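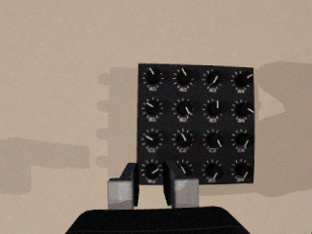

*Knob panel with the fingers over the bottom row. D2 is the one I keep losing.*

# Dial reader gives nonsense for one knob when the gripper is in view

**Maricica Munteanu**

Hello everyone, and thank you in advance for reading all of this - I tend to go on a bit. I have a small simulated cell running in Tiddale, with Kallcombe doing the motion planning, and I've written a little reader that finds each dial on the panel, fits a line to the white pointer and gives me an angle. Fifteen of the sixteen knobs come out lovely. I ran 200 frames with the arm sitting still and those angles hardly wander at all.

D2 is another story. The right finger stands in front of most of it and hides the label, so all my reader has to work with is the right edge, a few ticks and a bit of the pointer. I expected it to say "no reading" and move along. It reports an angle with high confidence instead, and in one run it jumped by 265 degrees between two frames, which made my controller very unhappy.

I've tried raising the confidence threshold (I lose D1 as well, where the left finger overlaps the edge) and I've tried averaging over 7 frames, which only makes the wrong answer smoother. Is there a sensible way to tell the reader that something is in front of the dial? I'd like to avoid training anything new if I can, my laptop is old and I'm fond of it.

My second question may be related. In the same cell, the approach to the black piece on the table looks fine to me from the side, but the planner marks the last stretch down as "in contact" and refuses to close the gripper. The tips are still just above it when this happens.

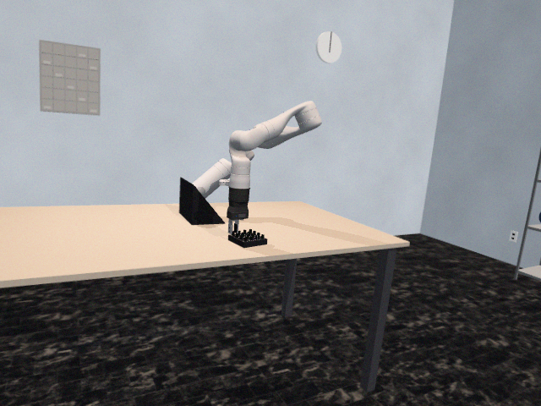
## Replies

**Kang**

Welcome! I had this same trouble with a dial reader last June, so I feel for you. You don't need to train anything. You already know the joint angles and the finger opening, and you know where the camera is, so project the finger meshes into the image and make a mask from them. Grow the mask by a few pixels (I use 17, but my images are large) and then, for each dial, work out how much of its circle falls under the mask. Something like this:

```
covered = overlap(dial_circle, finger_mask)
if covered > max_covered:
 publish(dial, state="hidden")
else:
 publish(dial, angle=fit_pointer(dial, finger_mask))
```

Pass the mask into the pointer fit too. D1 should then survive, as the fit will simply ignore the pixels on the black plate. My hunch is that your fit is grabbing the bright edge of that gray pad and calling it a pointer, so do draw the fitted line over the image once and have a look!

And please make "hidden" its own state. If you send the last good angle with an old time stamp, some other node will happily use it - ask me how I know.

**ploltanside_user**

try turning shadows off in the render settings, fixed mine

**Kang**

Shadows might be worth a quick test, but I wouldn't leave them off for good, you'll only meet them again later.

Sorry, I skipped your second question. Check the collision shape on the piece before you touch the planner. If the importer wrapped it in one big padded box, Kallcombe will think the fingers are touching well before they are. I'd look at it from higher up as well, where the sideways position is easier to judge.

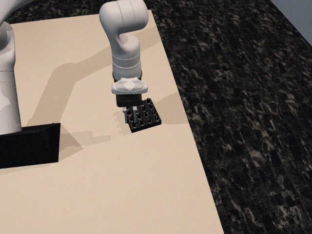 *Maricica's view from higher up, added to the thread on request: fingers at the left edge of the block.*

**Maricica Munteanu**

Oh, thank you both! The mask works. D2 now says "hidden" in the frames where it should, D1 stays put, and the overlay showed my fit was indeed latched onto the pad, so well guessed.

On the block, the padding was switched on in the importer and I had no idea. I've turned it off and the contact flag is gone. What I have left is the sideways offset you can see from up there, with the fingers over the left side. I'm aiming at the frame origin in the model file and I suspect the origin is at a corner, so that's tonight's job. Should I move the origin in the file, or add the offset in the grasp pose?

**Kang**

In the file, if you own the file. Otherwise put it in the grasp pose and leave yourself a comment there.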